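Vovitau compares four finger pads on hand-held grippers

Robotics firm Vovitau has finished the first part of a side-by-side test of finger pads for its hand-held grippers, the tools its staff use to record how people pick up and move everyday items. The company says a soft textured pad did best with thin, flat objects, while a harder pad held up better with boxes and bottles.

The test covered 4 pad types and 1369 recorded grasps. It was run by a small group led by Rafia Hayat, who joined Vovitau from the machine tool business and now looks after gripper hardware. Each pad was fitted to the same gripper body so that only the contact surface changed between runs.

Two of the pads came from Numora, a supplier of molded rubber parts. A third was made by Pratach, which normally sells to packaging lines. The fourth was Vovitau's own older design, which has been in use since the company built its first hand-held units.

Hayat said the older pad was included mainly as a baseline. "We know where it slips," she said. "It's fine on a coffee mug and poor on a sheet of paper. We wanted numbers for that."

The object list was kept short. It included mugs, cardboard boxes, plastic bottles, folded towels, envelopes and photo prints. Operators worked with a gripper in each hand and were asked to lift an object, pass it from one side to the other and set it down again. A grasp was marked as failed if the object dropped, turned more than the operator intended or had to be picked up a second time.
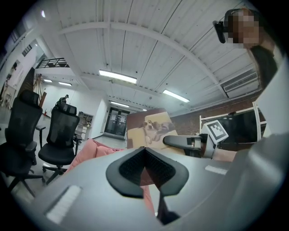 Flat items caused most of the trouble. Paper and card bend when one side is pinched harder than the other, and a print that is held at a corner tends to swing. Operators had to tilt both wrists to keep the sheet from folding in the middle. The group chose photo prints for this part of the test partly for their smooth surface, and partly because a picture such as the small dog curled up on a blanket makes it easy to see later in the video how far the sheet has turned. Plain white paper gave the reviewers little to go on, and it was dropped from the list after the first afternoon.

With the soft textured pad from Numora, operators completed the two-handed pass with a print on most attempts. The Pratach pad came second. The older Vovitau pad came last with flat items and was slightly ahead of the others with full bottles, where its stiffness helped. Numora's second pad, a harder version of the first, landed in the middle on nearly everything.

Wear was checked separately. One pad of each type was put through 3000 open-and-close cycles on a bench rig, gripping a steel bar. The soft pad lost some of its texture along the front edge. The other three showed only light marks. Vovitau has not yet decided whether that is enough of a problem to rule the soft pad out for daily use.

"If you have to change pads every few weeks, that's a cost, but it's a small one," said Thabiso Swanepoel, who plans recording work at the company. "A bad recording costs more. You don't always spot it until somebody sits down and goes through the video."

Swanepoel said the bigger question for his side was how the pads feel to the person holding the tool. Several operators reported squeezing harder than they needed to with the stiffer pads, and complained of sore hands by late morning. Sessions were shortened to 40 minutes during the second half of the test. The soft pad drew the fewest complaints, although one operator found it sticky when letting go of envelopes.

Marker tracking was looked at as well. The square markers mounted near the fingers are used to work out where each gripper is during a task. When the two tools come close together, as they do in a pass, one hand can block the view of the other. The thickest of the pads moved the contact point forward by a few millimeters, and the tracking software had to be adjusted before those runs could be used. Roughly 200 recordings were processed again for that reason.

The results have been shared with Kakakhel, a software company that trains robot arms on recordings of this type. Kakakhel plans to fit the soft pad and the older pad to a pair of arms and repeat the flat-object tasks without a person holding the tools. Hayat said a pad that works well in a human hand may do worse on an arm, where there is less give in the wrist.

A second part of the test is due to start in December. It will add cloth, cables and cutlery to the object list and will try a narrower finger shape that Vovitau has been printing in-house. Numora is also expected to send a revised version of its soft pad with a tougher front edge.

Vovitau will keep using its older pad for customer work until the second part is complete. The company said it would publish the full table of results once both sets of figures have been checked.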